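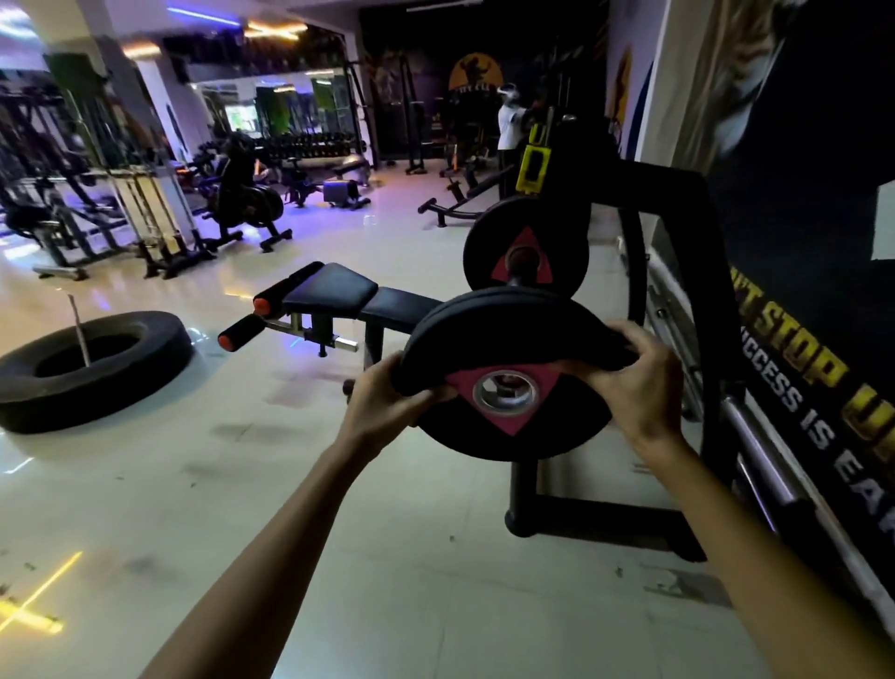

Abb. 1: Gewichtsscheibe mit rosa Dreieck um die Mittelbohrung, in beiden Händen vor der Aufnahme einer Plate-Loaded-Maschine

Peadar Ní Bhriain, 24. April

Trainingslehre II - Begleitskript zur Einheit »Belastungssteuerung im Mannschaftssport«

Vorbemerkung

Das Skript ergänzt die Vorlesung und ersetzt sie nicht. Vorausgesetzt werden die Grundbegriffe aus Trainingslehre I (Superkompensationsmodell und dessen Kritik, energetische Systeme, Formen der Maximalkraftmessung). Die Beispiele stammen überwiegend aus dem Handball; wo die Übertragung auf andere Spielsportarten Schwierigkeiten macht, ist das vermerkt.

1 Äußere und innere Belastung

Als äußere Belastung wird die vom Athleten verrichtete Arbeit bezeichnet, unabhängig davon, wie er auf sie reagiert. Typische Größen sind Laufstrecke, Anzahl der Sprünge, bewegte Last und Wiederholungszahl. Die innere Belastung (in der deutschsprachigen Literatur meist »Beanspruchung«) beschreibt die individuelle Reaktion: Herzfrequenz, Laktatkonzentration, subjektives Anstrengungsempfinden.

Zwei Spieler können dieselbe äußere Belastung absolvieren und sehr verschieden beansprucht sein. Ursachen sind unter anderem Trainingszustand, Schlaf, Vorermüdung, Temperatur und Spielposition. Für die Steuerung werden deshalb beide Seiten erhoben. Die Differenz zwischen ihnen ist diagnostisch verwertbar: steigt die Beanspruchung bei gleichbleibender äußerer Belastung über mehrere Einheiten an, ist eine Vorermüdung oder ein beginnender Infekt in Betracht zu ziehen.

2 Session-RPE

Das Verfahren verlangt eine einzige Angabe pro Einheit. Der Spieler bewertet die Anstrengung der gesamten Einheit auf einer Skala von 0 bis 10. Der Wert wird mit der Dauer in Minuten multipliziert und ergibt die Trainingslast in willkürlichen Einheiten (AU).

Last = RPE x Dauer (min)

Rechenbeispiel: Dauer 94 Minuten, RPE 5. Last = 470 AU.

Zur Durchführung:
- Abfrage einzeln, außer Hörweite der Mitspieler
- Abfrage zeitlich versetzt zum Ende der Einheit; der Abstand bleibt über die Saison gleich
- Skala mit verbalen Ankern vorlegen, Zahlen allein genügen nicht
- Dauer einschließlich Erwärmung, ohne Besprechung

Die Angabe bezieht sich auf die Einheit als Ganzes. Spieler neigen dazu, den letzten Block zu bewerten. Ein harter Abschluss hebt den Wert, ein ruhiges Auslaufen senkt ihn. Dieser Effekt lässt sich durch Einweisung verringern, aber nicht beseitigen.

3 Wochenlast, Monotonie, Beanspruchungsindex

Die Wochenlast ist die Summe der Tageslasten. Ruhetage gehen mit 0 ein. Die Monotonie ist der Quotient aus mittlerer Tageslast und Standardabweichung der Tageslasten:

Monotonie = Mittelwert / Standardabweichung

Beispiel: Bei einer mittleren Tageslast von 300 AU und einer Standardabweichung von 150 AU beträgt die Monotonie 2. Die Wochenlast liegt bei 2100 AU, der Beanspruchungsindex (Wochenlast x Monotonie) bei 4200 AU.

Eine hohe Monotonie bedeutet, dass sich die Tage wenig unterscheiden. In der Praxis entsteht sie häufig ungewollt: der Trainer plant einen leichten und einen schweren Tag, die Spieler absolvieren beide mittelschwer. Der Vergleich von geplanter und berichteter Last gehört daher in jede Wochenauswertung. Gleichmäßige Lasten auf niedrigem Niveau ergeben rechnerisch ebenfalls eine hohe Monotonie, der Index ist also nie ohne die Wochenlast zu lesen. Bei identischen Tageslasten ist die Standardabweichung 0 und die Monotonie nicht definiert.

Zu beachten ist ferner, ob die Standardabweichung mit n oder n - 1 berechnet wird. Bei sieben Werten ist der Unterschied nicht vernachlässigbar. In diesem Kurs gilt n - 1.

4 Krafttraining im Wochenverlauf

Für das Krafttraining hat sich neben der RPE die Volumenlast eingebürgert:

Volumenlast = Sätze x Wiederholungen x Last (kg)

Vier Sätze zu fünf Wiederholungen mit 100 kg ergeben 2000 kg. Dieselbe Zahl erhält man mit vier Sätzen zu zehn Wiederholungen und 50 kg, obwohl Reiz und Ermüdung deutlich abweichen. Die Volumenlast taugt zum Vergleich innerhalb einer Übung und eines Intensitätsbereichs. Über Übungen hinweg addiert, verliert sie ihre Aussage, zumal bei Maschinen mit Hebelarm, bei denen die aufgelegte Masse nicht dem wirksamen Widerstand entspricht.

In der Wettkampfperiode mit einem Spiel pro Woche werden üblicherweise zwei Krafteinheiten gesetzt. Die umfangreichere liegt in der ersten Wochenhälfte, die kürzere mit geringem Umfang und hoher Bewegungsgeschwindigkeit in der zweiten. Exzentrisch betonte Übungen für die ischiokrurale Muskulatur gehören nicht an den Vortag des Spiels. Bei zwei Spielen pro Woche entfällt für Spieler mit hoher Einsatzzeit meist die umfangreiche Einheit - für die übrigen bleibt sie erhalten.

5 Fallbeispiel Brudolby

Der Datensatz Brudolby (im Kursordner) enthält die Tageslasten eines Handballkaders im März. Auffällig ist der Verlauf der Rückraumspieler: die Wochenlast bleibt nahezu konstant, die Monotonie steigt von Woche zu Woche. Ursache war eine Umstellung des Trainingsplans, bei der die spielnahe Haupteinheit auf zwei Tage verteilt wurde. In der Summe änderte sich wenig, die Spitze fehlte.

Die Torhüter sind getrennt auszuwerten. Ihre RPE-Werte korrelieren nur schwach mit der Laufstrecke, und die Sprung- und Reaktionsarbeit wird von der verwendeten Sensorik nicht erfasst.

Aufgaben zur Vorbereitung

Bestimmen Sie Wochenlast und Monotonie für die Positionsgruppen Rückraum und Außen. Stellen Sie beide Größen im Verlauf dar. Skizzieren Sie eine alternative Wochenverteilung bei gleicher Wochenlast und geben Sie die daraus folgende Monotonie an. Fehlende Angaben sind als fehlend zu kennzeichnen und nicht durch 0 zu ersetzen.

Die Abgabe erfolgt über Samanico, eine Datei je Arbeitsgruppe. Rechenwege sind beizulegen.

Zuletzt aktualisiert: nach Korrektur der Formel in Abschnitt 3

Kontakt: Lehrbereich Trainingslehre, Heffernan-Kolleg | © Heffernan-Kolleg | Nach oben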